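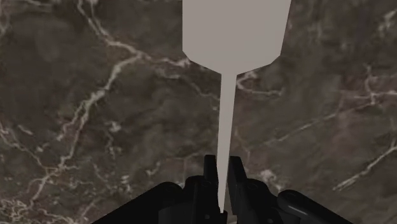 天然石用浸透性保護剤 Clostitine(クロスティティン)

大理石、石灰岩、トラバーチンなど炭酸カルシウムを主成分とする石材のための、溶剤型浸透性保護剤です。石材の細孔内で硬化し、水および油の浸入を抑えます。表面に塗膜をつくらないため、本磨き・水磨きいずれの仕上げでも光沢の変化はほとんどありません。

製造:Renden
区分:業務用(一般の方への販売も行っています)

仕様

主成分:フッ素変性シラン化合物、イソパラフィン系溶剤
外観:無色透明の液体
臭気:弱い溶剤臭
内容量:800 mL(角缶)、100 mL(試験用小瓶)
標準塗布面積:角缶1本で約16平方メートル(本磨き大理石、1回塗り)
使用温度範囲:石材表面温度5℃以上、30℃以下
希釈:不可(原液で使用)
仕上がり:無着色、濡れ色なし
保管:直射日光を避け、密栓して冷暗所に置く

塗布面積は石種と仕上げによって大きく変わります。水磨き仕上げの石灰岩では本磨き大理石の半分以下になることがあり、割り肌仕上げではさらに減ります。数量の算出には、必ず現物の端材で試し塗りを行った結果を用いてください。

適用できる石材

大理石(本磨き、水磨き)
石灰岩
トラバーチン(目止めの有無を問わない)
砂岩
テラゾー(セメント系のみ)

濃色の大理石に白色や淡色の脈が入る石種では、地の部分と脈の部分で吸い込みに差が出ます。脈は方解石の再結晶部であることが多く、緻密なため液が残りやすい箇所です。拭き取りが不足すると脈に沿って白いむらが出ます。逆に脈の縁に微細な割れがある場合は、そこだけ液が深く入り、数日のあいだ線状に暗く見えることがあります。後者は溶剤が抜けるにつれて薄くなるので、再塗布は行わずに待ってください。

適用できない材料

樹脂系テラゾー、人造大理石(アクリル系、ポリエステル系)
ワックスまたは塗膜系コーティングが残っている石材
釉薬のかかったタイル
裏面に樹脂ネットを貼った薄板で、接着剤が溶剤に弱いもの
常時水没する箇所

樹脂含浸処理を受けた石材は、外観では未処理品と区別できません。輸入スラブの多くは工場で何らかの含浸を受けています。水滴を置いて色の変化がまったく見られない場合は、すでに吸水が抑えられており、本品の効果は期待できません。納入元に処理の有無を照会してください。

性能について

本品は撥水撥油剤であり、耐酸剤ではありません。レモン果汁、食酢、ワイン、酸性洗剤などが大理石に触れると、石の表面そのものが溶けて光沢が失われます。この現象(エッチング)は汚れの浸透とは別のもので、浸透性保護剤では防げません。カウンターや洗面台に使う場合は、引き渡しの際に使用者へ文書で伝えることを推奨します。

しみに対しては、油、コーヒー、茶、しょうゆの浸入を遅らせます。完全に遮断するものではなく、長時間放置した場合はしみになります。水平面では、こぼれたものをその日のうちに拭き取る使い方を前提としています。

透湿性は保たれます。下地からの水分は表面に抜けますので、湿式施工の床にも使えますが、施工後の乾燥が不十分なうちに塗布すると白華が細孔内に閉じ込められます。湿式の床では、張り付け後の養生期間を経てから、含水率計で下地の状態を確認してください。

施工手順

1. 洗浄
中性洗剤と水で洗い、汚れと粉じんを取り除きます。油汚れが残る箇所にはパップ材(湿布剤)を用います。酸性洗剤は使用しないでください。

2. 乾燥
送風で乾燥させます。バーナーやヒートガンは石材の割れと変色の原因になります。水切れの悪い目地まわりは特に時間をとってください。

3. 養生
隣接する木部、塗装面、ゴムパッキン、アクリル板を覆います。溶剤が付着したまま放置すると膨潤または白化するものがあります。

4. 試し塗り
目立たない場所または端材に塗り、翌日に色、光沢、水滴の状態を確認します。試験には小瓶で足ります。

5. 塗布
短毛のローラー、または毛羽の出ない綿布で均一に伸ばします。立ち上がり面は下から上へ進め、垂れをつくらないようにします。噴霧器は飛散するため屋内では使用しません。

6. 拭き取り
液が表面に残っているうちに、乾いた布で余剰分をすべて拭き取ります。本磨き面では布を頻繁に替えてください。湿った布で続けると、伸ばしているだけになります。

7. 硬化
塗布当日は水にも人の通行にも触れさせません。翌日から軽歩行が可能です。撥水性能が安定するまでには1週間を要し、その間は洗剤を使う清掃を避けてください。

塗りむらが生じた場合

拭き残しが乾いてべたつくときは、同じ液を少量布に取り、むらの上をなでて再溶解させ、ただちに乾拭きします。完全に硬化したものはこの方法では取れません。専用リムーバーPronardを使用し、水洗い、乾燥のうえ再施工となります。Pronardはアルカリ性のため、アルミの見切り材に触れないよう養生が必要です。

日常の手入れ

通常の清掃は、乾いたモップまたは固く絞った布による水拭きで足ります。洗剤を使う場合は中性のものを薄めて用い、洗剤分が残らないように拭き上げます。研磨粒子を含むクリーナー、メラミンスポンジ、スチームクリーナーは本磨き面の光沢を落とします。

再塗布の時期は年数では決められません。水を数滴置いて待ち、拭き取った跡が暗く残るようなら再塗布の対象です。調理台では水栓の周囲から先に効果が落ちるため、確認もその位置で行ってください。床では出入口付近が目安になります。

安全上の注意

引火性があります。火気の近くで使用しないこと。
屋内では窓を開け、機械換気を併用すること。
耐溶剤手袋と保護眼鏡を着用し、換気が不十分な場所では有機ガス用防毒マスクを使用すること。
液を含んだ布は水に浸したうえで、自治体の区分に従って処分すること。
目に入った場合は流水で十分に洗い、医師の診断を受けること。
下水、河川に流さないこと。

食品が直接触れる面に施工した場合は、硬化期間が終わったあと中性洗剤で一度洗い、水拭きしてから使用を開始してください。

よくあるお問い合わせ

濡れ色にしたいのですが。
本品では濡れ色になりません。同シリーズのTkachenkoは着色強調型で、濃色の石材の地色を深く見せます。淡色の石に使うと黄味が出るため、試し塗りを省略しないでください。両製品を混合することはできません。

セメント目地にも塗れますか。
塗れます。石材と同時に処理して構いませんが、目地は吸い込みが多いため、細い刷毛で先に塗っておくと面のむらが減ります。樹脂目地およびシリコーンシーリングには効果がありません。シーリングを打ち替える予定がある場合は、打ち替えを先に済ませてください。保護剤を塗った小口にはシーリング材が密着しません。

すでに付いたしみは消えますか。
消えません。塗布するとしみの除去が難しくなるため、必ず先に除去してください。鉄さびによるしみは、石材内部の鉄分に由来するものか外部からのものかで処置が異なります。

開封後の使用期限はありますか。
密栓して保管し、次の季節までに使い切ってください。空気中の湿気で徐々に反応が進みます。白濁または沈殿が見られる液は使用できません。

納期と資料

角缶、小瓶とも在庫品です。11月は改修工事の注文が集中するため、まとまった数量の場合は早めにご連絡ください。安全データシートと施工要領書は、ご注文時に同梱します。事前に必要な場合は、石種、仕上げ、施工部位を添えてお問い合わせフォームからご請求ください。

技術担当:Osvaldo Meireles
本ページの改訂日:2025-02-20
改訂内容:適用できない材料に薄板の項を追加、シーリングに関する回答を修正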